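What I Learned From Watching a Robot Tidy a Desk

By Ghizlane Abou Zeid

In April I went to the open day of a small automation workshop in Posdale. I work in the office of a furniture importer, El Fassi, and my manager thought that one of us should see where the trade is going. I was the one with the free afternoon.

I expected big machines and a loud voice with a microphone. The station where I stayed longest was a desk with walls, and two arms working on it with folders, a stapler and a file organizer. The task was office tidying. I have done this task for most of my adult life, so I felt I had some right to judge.
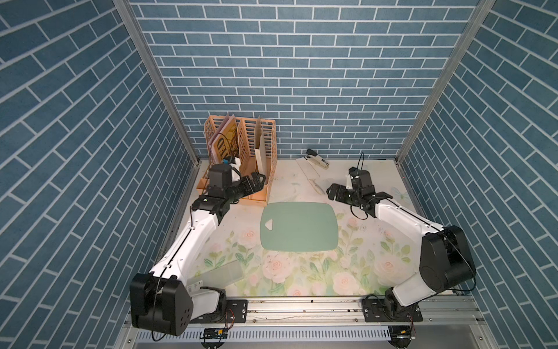

Slow is not the same as bad

The first complaint from the visitors was the speed. A man beside me, Callum Kershaw from a packing firm in Flarnthorpe, said that his daughter would finish before the arms had decided where to begin. People laughed, and I laughed also. But I stayed for 2 hours in total, and by the second hour the speed did not trouble me any more. When I train a new colleague, I do not want her to be fast in the first week. I want her to look before she puts her hand in.

What troubled me more was the way we were asked to admire. Each time a gripper closed on something, the guide, Fouad Badawi, looked at us and waited, and we clapped. I think clapping teaches us little. I would prefer that he told us how many attempts went wrong that morning. When I asked him, he answered politely that they had made 400 attempts since the winter and that he did not have the failures with him. I believe he has them somewhere.

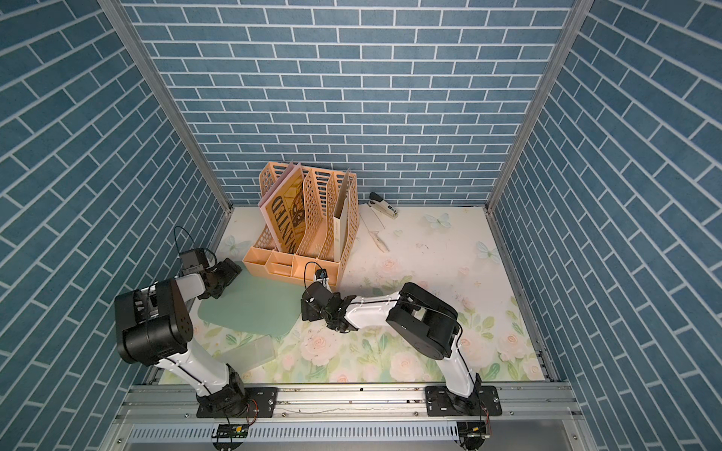 My own job is mostly paper, and paper is where I have the strongest opinion. An invoice does not go in a slot because the slot is empty. It goes there because Lorna in accounts will look there first. The peach organizer had a pink folder in its leftmost slot, with a board in front of it that said WANTED in big letters, and I could not say if that was right or wrong, as no person had to find anything afterwards. In an office, this is the only test that counts. I would like the next open day to include it: let the arms put the things away, then send in a stranger and ask for one of them.

I do not say this to be unkind. The people at the workshop were patient, and they kept the doors open until 6 in the evening for those of us who came by bus. If they invite me again I will go, and I will bring a box of our real invoices, with the coffee stains and the bent corners.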